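Bowls, and where to put them

I have been meaning to write about the bowls since July, and every time I sat down to do it I ended up washing one and having soup instead. So here we are, later than planned, with a cup of tea going cold beside me and plenty to say about small round dishes.

It started with a shelf. When we moved into the apartment on Foulkes Street, the kitchen came with exactly one cupboard that a grown person could reach without a stool, and into that cupboard went everything we ate from. Dinner plates, the good salad bowl, my grandmother's gravy boat, a leaning tower of cereal bowls collected from three different roommates over the years. You opened the door slowly, with one hand up, the way you would open an overhead bin on a plane. I broke two saucers and a lid before I admitted that something had to go.

What went, in the end, was nearly all of it. I kept the gravy boat. The rest was boxed up and given to my cousin, who had just gotten her first place and was eating noodles out of a measuring cup. And then I had the great pleasure of starting over — slowly, a bowl at a time — and finding out what I really reach for when I'm hungry and it's six in the evening.

I reach for a small patterned bowl. Every time. I like a bowl that fits in one hand and has something going on around the outside, so that even plain rice looks as if somebody made an effort. White dishes are lovely in other people's houses, and I have tried to be a white-dish person, but I keep drifting back to color. Orange especially! I never wear it, I wouldn't paint a wall with it, and yet an orange bowl makes me happy in a way I can't fully explain. A blue-and-white plate next to it makes me happier still, even when the plate is only paper. 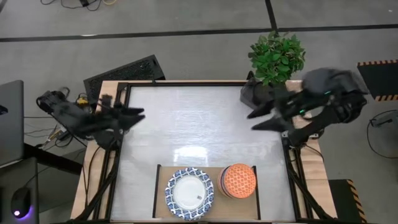
Paper plate on the left of the board, bowls on the right, orange on top.

I do have a soft spot for a board under things. A board gives a table a middle. You can put a plate and a few bowls on it and they look as if they belong together, where the same dishes set straight down on a big white surface seem to wander off from each other. Ours is an old bread board that has been retired from bread, and it lives on the table all the time now. When people come over, I stack the bowls at one end of it and everybody helps themselves.

My friend Haziq Govindasamy is the one who taught me to stack properly, or what he considers properly. He worked for years at Tirkollow, a noodle place near the old bus station that has since closed, and he has firm opinions. His rule is widest on the bottom, always, and only bowls of the same family together. I had been putting them away in whatever order they came off the drying rack, and he stood in my kitchen and rearranged the whole shelf while the rice cooked. I was a bit put out for the first few minutes. Then I saw how it looked and stopped complaining.

The nice part is what happens to the patterns. On its own, a bowl with zigzags or a lattice around it can be rather loud. Nest it inside another one and you get a single band of it, and then a band of the next, and suddenly the loudness turns into stripes. I spent far too long one evening trying different orders. Red over orange over blue is the one I like best, with the warm colors sitting up high and the blue holding up the bottom. Haziq says the order of the colors doesn't matter and I should be thinking about sizes. We have agreed to disagree, though I notice he put the blue on the bottom when he helped with the dishes last time.

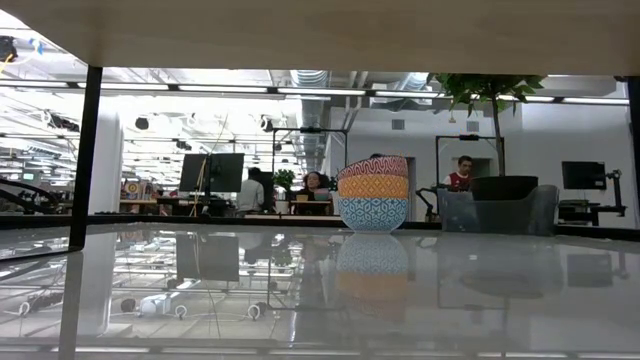 Do patterned bowls scratch each other when you keep them nested?
They can, mostly if the foot of one bowl is rough and unglazed, so run a finger around the bottom ring before you stack, and slip a paper napkin or a coffee filter between any two that feel gritty.

I learned that about the rough foot from a set I bought at Stutska, the secondhand shop by the river, which had a foot on it like sandpaper. It left a gray ring inside a yellow bowl I was very fond of. Some of the mark came off with baking soda and patience, and the rest is simply part of the bowl now. I still use it for olives, because olives cover the bottom.

People ask how many is enough, and I really think it depends on how you eat. For the two of us, four in a stack has been plenty for everyday. Beyond that, the stack gets tall and I start lifting it with my breath held. If you have children or a lot of soup in your life, make a second stack beside the first before you start building upward. And leave one odd bowl out on its own. Mine is the pouring one, a shallow white thing I use for dressing and pancake batter, and it will not nest with anything because of the spout. I tried to force it once and got it wedged. It lives next to the others these days and seems perfectly content.
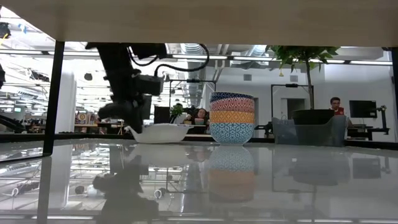 Navy at the top this time, light blue at the bottom, and the white one with the spout beside the stack.

The cupboard, I should say, is still not big. We put in a little riser from Hundby, and it gave us a low space underneath for the plates and a higher one for the bowls. I measured before I ordered it (131 millimeters under the riser, if anyone is fitting out a similar cupboard) and it went in on the first try, to the surprise of everyone in the household. The gravy boat is up there too, at the back, behind the olives bowl. I get it down at Thanksgiving and it has gravy in it for twenty minutes, and then I wash it and put it back.

Next on my list is the mug shelf. It is in a terrible state, and I have already been told that I'm not allowed to buy anything orange for it.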